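Slide 4, finger pads. Good morning again. I speak now on how we look after the hand grippers at Tresby. Every Tuesday Rami wipes both blue pads and checks the pivot screws by hand.

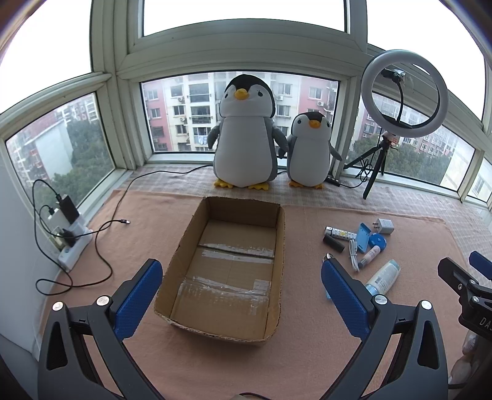

How often do we change the pads?
After 200 hours of work, or earlier if the texture has become smooth.

Please write the change in the log with the tool number. Cameron keeps the spare pads in drawer 9. Next slide, cables.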